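Echo in a shared lounge: panels on the ceiling or on the walls?

Room Acoustics > Treatment and Measurement

dzak_brusow
Started 29 October 2025

I look after the fit-out of a shared lounge in Brusow. Floor area is 489 square feet, flat ceiling, painted drywall on three sides and a window side. Complaint from users is that two people can talk comfortably, but once a second conversation starts everyone raises their voice. No music, no TV. Speech is the only thing I care about.
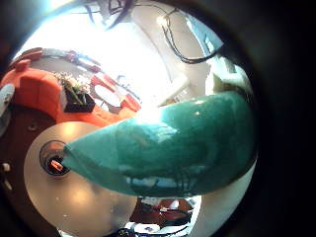
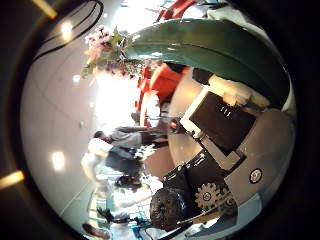

First one has the round table and the orange sofa.

I clapped around the room and there is an obvious flutter between the two long walls. There is also a general ringing that I can't place. Budget covers 15 Flukberg panels, two feet by four feet, two inches thick. The supplier drew them all on the ceiling. I would have put at least some on the walls. Before I sign the layout I would like to know which is right and why.

Danuta

reg_alcantara
Do you have measurements? A hand clap is good for finding flutter and poor for nearly everything else. It has very little energy at the low end, and your ear fixes on the part that sounds strange.

What I would want is decay time by octave band, 125 up to 4000 Hz, from at least three mic positions. Burst balloons if you don't have a speaker.

Ceiling height too, please.

dzak_brusow
Nine feet. I have a Handance meter on loan that does decay times. I'll run it tonight when the building is quiet.

tmichalski
The ceiling layout is the standard answer and in a room like this I think it is the correct one. It is the largest free surface, no one leans on it, and it works for every seat. Wall panels in a lounge get bumped, stained, and used as pin boards. I have replaced enough of them.

Hang them with an air gap if the height allows. Even a few inches will improve the lower bands for the price of longer wires.

suryani_o
Disagree with putting all of them up there. The decay formulas everyone uses assume sound is arriving from all directions equally. With a treated ceiling and bare parallel walls it doesn't. The vertical energy is gone quickly and the horizontal energy keeps bouncing between the walls, so the measured decay is longer than the calculation says. She has already heard the flutter. A ceiling layout will leave it exactly where it is, and it may be easier to hear once the rest is quieter.

tmichalski
That is true for a bare box. A furnished room scatters a lot of that horizontal energy. Sofas, shelves, people.

suryani_o
Furniture scatters below its own height. Flutter at standing ear level passes over the top of a sofa. I measured a staff room in July with plenty of upholstered seating, ceiling fully treated, and the decay at 2000 Hz was nearly double the predicted figure. Four panels moved from the ceiling to one wall brought it most of the way down. Same total area.

zofia_k
Can I ask about the sofa? We have something similar and I was told upholstery "counts as treatment." Does it?

reg_alcantara
It counts, in the sense that you should include it. How much depends on the cover. Open-weave fabric over foam absorbs well from the mid bands up. Vinyl or coated fabric over the same foam gives you a little low-frequency absorption and reflects most of the rest. Try to blow through the cover with your mouth against it. If air doesn't pass, don't expect much above 500 Hz.

zofia_k
Ours fails that test. Thank you.

dzak_brusow
Measured. Three positions, averaged, in seconds:

125 Hz: 0.9
250 Hz: 1.0
500 Hz: 1.2
1000 Hz: 1.3
2000 Hz: 1.3
4000 Hz: 1.1

Background noise with the ventilation running was low enough that I did not bother to switch it off. One position, midway between the long walls, showed a kink in the decay curve at 1000 Hz and up. The other two were close to straight.

suryani_o
The kink is your flutter. Fast early decay, slow late part. Some of the averaging is hiding it. Post that position separately if you can.

reg_alcantara
Numbers are believable. The 125 Hz figure is lower than the mids because drywall on studs gives a bit at low frequencies, so you don't have a bass problem and two-inch panels are fine. No need to pay for 100 mm.

Rough Sabine check: volume is 489 x 9 = 4401 cubic feet. At 1.3 s you have 0.049 x 4401 / 1.3 = 166 sabins. Your panels total 120 square feet. Taking a coefficient of 0.9, that adds 108 sabins, and you land at 0.79 s. I would be content with 0.7 to 0.8 for talking. I agree with Suryani that you won't see it if they all face the same way.

tmichalski
I'll accept a split. I would still keep the majority overhead. Eleven up, four on one long wall, bottom edge at three and a half feet so the panel covers both seated and standing ear height. Treat only one of the two facing walls. Stagger them with gaps, and specify an impact-resistant face for the wall ones.

suryani_o
No objection to eleven and four. I would have said nine and six.

dzak_brusow
The supplier confirms the tougher facing is available on the same core, small surcharge, lead time a little longer. I'm going with eleven and four, and leaving enough slack in the ceiling wires to take two down later if the kink is still there. The wall with the door gets none.

zofia_k
Does the order of installation matter? Could you measure between the two stages?

dzak_brusow
Walls first, then, and a set of readings before the ceiling goes up. Same three mic positions, marked with tape. I'll post both tables in this thread.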